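HIST 188: Towns, Paper and People
Handout for Week 9: Reading a Municipal Boundary Dispute

Bring this sheet on Thursday. Bring the source packet too. Last week a good part of the room had one or the other, and we spent the first stretch of class passing photocopies over each other's heads like a bucket brigade.

1. Where we are

We have finished with the founding charters and are now in the long, sulky middle period, when the towns of the Zamov valley had stopped growing and started arguing. The case for this week is the quarrel between Brestton and Guthrie over the mill district. It lasted 30 years. The land in question was mostly mud. Both facts are important, and the second one is easier to remember.

The short version: when the county was redrawn, the new line was supposed to follow the river. The river had other plans and moved in a spring flood. Brestton held that the boundary was where the river used to be. Guthrie held that it was where the river was now. The mill paid taxes to Brestton in some years, to Guthrie in others, and in two well-documented years to neither, a result the mill seems to have found acceptable.

2. Terms you need

Perambulation. Walking the boundary on foot, with witnesses, to agree where it is. The record of the walk is also called a perambulation. Expect trees that are gone and stones that have wandered.

Enclave. A piece of one town lying inside another. The Cledard lots were an enclave of Brestton for most of the period, which meant that Cledard children walked past one school to get to a worse one.

Rate book. The list of who owed local tax, and how much. Dull to look at and very hard to fake over a long stretch, so we like it.

Memorial. In this period, a written petition that sets out facts (or "facts") before asking for something. Do not write in your essay that the townspeople "built a memorial to the county board." Someone does this every term.

3. What kinds of sources survive

The packet has four kinds: council minutes, rate books, memorials and newspaper reports. They disagree with each other, and you should let them disagree for a while before you step in.

Minutes tell you what a council wanted on record. The Guthrie minutes are neat and short and almost never mention shouting. The newspaper reports of the same meetings mention little else. Neither clerk nor reporter is lying, exactly. The clerk was paid by the council and the reporter was paid by the column.

Memorials are the most fun to read and the most dangerous to quote. The Cledard memorial carries 100 signatures. Before you write that a hundred households opposed the transfer, look at the handwriting on the second sheet. Then look at the rate book and see how many households Cledard had to offer.

Pay attention to physical form as well. Several of you are working from digital copies, where a folded insert and a bound page look much the same. The insert was often added later. If the packet says "loose leaf," that is a clue and you should use it.

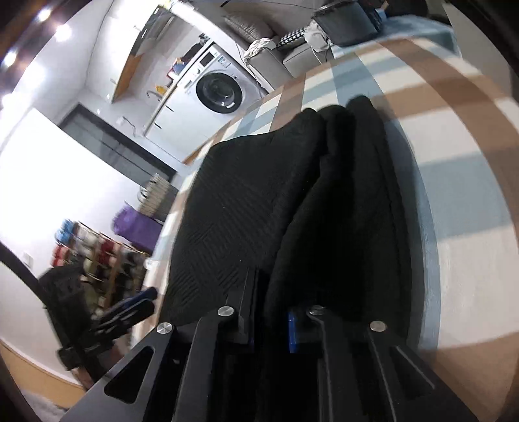
Folded black cloth on a plaid rug.

4. Three ways historians have read the dispute

The money reading. The mill paid tax, both towns were short, the rest is decoration. This works well for the first decade. It works badly after the mill closed, when the two councils fought harder than ever over a property that brought in nothing.

The identity reading. People in Cledard felt like Brestton people and resisted being told otherwise. There is some good evidence for this in the memorials and very little anywhere else. Ask who gains from sounding loyal in a petition.

The paperwork reading. Once each town had hired a surveyor, opened a file and told the county it was right, backing down would have cost more face than going on. I lean this way myself. You are free to disagree, and the last student who did so wrote a better paper than my lecture.

5. Questions to think about before class

Why did neither council ask for a new perambulation until so late? Who would have had to pay for it?

The Guthrie minutes skip August in most years. What happened in August, and to whom could it be useful?

If you had only the rate books, what would you think this dispute was about?

6. Short paper

Two pages, double spaced, on one document from the packet. Pick a document and say what it was for. I don't mean what it says – I have read what it says. Who was meant to read it, and what were they meant to do next?

Cite by packet number and page. No outside reading is needed. Please do not begin with "Since the dawn of time, people have fought over land." They have, but you have two pages.

Papers go in the box outside the department office. The box under it is for recycling, and the labels are on the small side.

7. Next week

The county finally rules, and both towns appeal. Read packet items 14 through 17, and skim the surveyor's bill, with special attention to the charge for boots.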